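**NOTA DE PRENSA – para difusión inmediata**

# Zilluvard compara pinzas manuales para tareas con tela y abre los resultados a talleres e integradores

*Junio. Textos e imagen libres citando la fuente.*

Zilluvard publica este mes su primera comparativa de pinzas manuales. Tema único: la tela. Coger, doblar, soltar. Nada de cajas ni piezas rígidas, que de eso ya hay bastante escrito.

Entran dos configuraciones, Hurkon y Nekular. Misma mesa para todo el mundo, mismos operadores, mismo guion de tareas. El controlador es común a las dos – el Matsuda, versión de serie, sin retoques – para que las diferencias vengan de la mecánica y de los dedos y no del software.

## Qué se ha probado

En total, 1000 agarres por configuración, 2000 en el conjunto del ensayo. Catorce operadores, casi todos sin experiencia previa con pinza manual. A cada uno se le dieron 30 minutos de práctica libre antes de empezar a registrar.

Las tareas, en el orden del guion:

- levantar una toalla por el borde, desde plano
- doblar por la mitad con dos pinzas, una en cada mano
- separar dos paños superpuestos
- soltar sin arrastrar la tela
- repetir todo con la toalla arrugada, sin alisar antes

La última es la que más tiempo se ha llevado. También la que más separa una configuración de otra, y la que piden los clientes de lavandería y hostelería que siguen el proyecto desde el principio.

Se trabajó en un espacio de uso normal, no en sala blanca. Mesa redonda, estantería al lado, luz de ventana según la hora. Decisión tomada adrede: las cámaras montadas en la pinza se comportan de otra manera cuando el fondo tiene objetos y brillos, y los datos de laboratorio limpio luego no aguantan en casa del cliente.
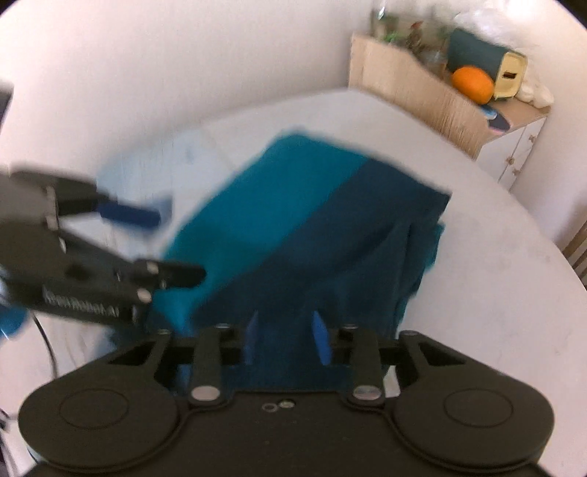

*Trabajo con dos pinzas sobre mesa blanca: las almohadillas azules se cierran sobre el borde de la toalla.*

## Primeros resultados

Hurkon sale mejor en el borde fino. Coge la toalla plana con menos intentos y pellizca menos la mesa. A cambio cansa más: varios operadores pidieron parar antes de terminar la tanda, sobre todo en el doblado a dos manos.

Nekular es más cómoda en sesiones largas y suelta mejor. La tela se queda donde se deja, sin arrastre. Flojea con los paños superpuestos, donde tiende a llevarse los dos.

En tela arrugada, la ventaja es para Nekular, pero depende mucho del operador y Zilluvard prefiere no dar todavia un ganador. Hace falta otra tanda.

Sobre las cámaras: la posición baja da buena vista de los dedos y mala del resto. La alta, al revés. En movimientos rápidos las dos pierden nitidez, y el controlador Matsuda descarta esos tramos por defecto. Se ha dejado así para toda la comparativa; el informe incluye el ajuste para quien quiera recuperarlos.

## Lo que no cubre el ensayo

Telas mojadas, no. Prendas con botones o cremalleras, tampoco. Durabilidad de las almohadillas: se cambiaron al inicio de cada bloque, así que no hay dato de desgaste. Precio fuera de la comparativa, por depender de volumen y país.

Zilluvard ha comprado todas las unidades del ensayo a precio de catálogo. Los fabricantes han recibido el protocolo antes de la publicación, pero no los resultados.

## Disponibilidad

El informe completo, el guion de tareas y las hojas de registro se pueden pedir gratis al departamento de prensa de Zilluvard. Formato PDF y hoja de cálculo. Versión en castellano ya lista, la inglesa va con algo de retraso.

Los talleres e integradores que quieran repetir las pruebas con sus propias pinzas pueden solicitar tambien el paquete de montaje: plano de la mesa, medidas de las toallas, plantilla para fijar el punto de inicio. Se pide solo que devuelvan los datos en el mismo formato.

La segunda tanda arranca después del verano. Mismas tareas, almohadillas nuevas – más blandas – y una tercera configuración por confirmar.

## Demostración para medios

Sesión abierta a prensa en las instalaciones de Zilluvard, a las 11:00, con turnos para probar las pinzas. Fecha exacta por correo a los medios acreditados. Plazas limitadas, confirmar asistencia antes.

**Sobre Zilluvard**
Laboratorio independiente de ensayo de herramientas para manipulación y automatización ligera. Pinzas, brazos, cámaras y controladores.

**Contacto**
Departamento de prensa, Zilluvard. Atención a medios de 9:00 a 14:00.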